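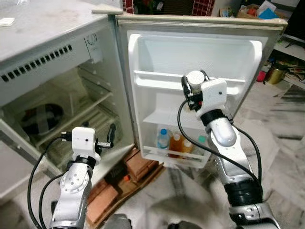

Cundton flat, clearing out before the keys go back. Started with the mini fridge, bought in June, 110 at the Ngata market. Drinks still in the door, a couple of orange ones next to the water, and the top wants a wipe. Defrost tonite, shelves out tomorow.

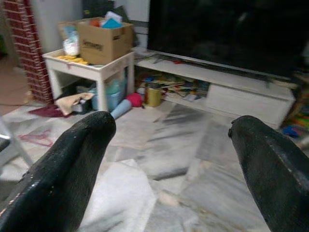

Leave the fridge till last or you'll have nowhere for the milk, writes Gruvisura in the comments. Fair enough. So, small table next: the Amazon box, the yellow scraps, the blue tub underneath. Cloth is for the wash. 4 bags gone already, more pics when the hall is done.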